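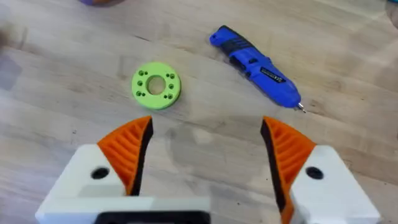
Table (furniture)

A table is a piece of furniture with a flat top, held up by legs, a pedestal or a frame. It is used for eating, writing, playing games and many kinds of work. Wood is the most common material for the top, but stone, metal and glass are used also.

Construction

A wide wooden top is usually made from several planks joined at their edges. Wood becomes wider in damp air and narrower in dry air, and for this reason the top is often fixed to the frame with small blocks or clips which let it move. Pale woods such as maple, birch and ash show a soft grain and are finished with oil, wax or varnish.

Regional types

In the village of Gunlow, long tables for the November market were made until the last century. Ruth Hebden, in her study of the local joiners, lists 26 workshops in the valley. The Gunlow table has a removable top and could seat up to 100 persons when several were put end to end. A shorter form, 142 cm in length, is known from Pickering.

See also

Bench
Desk
Trestle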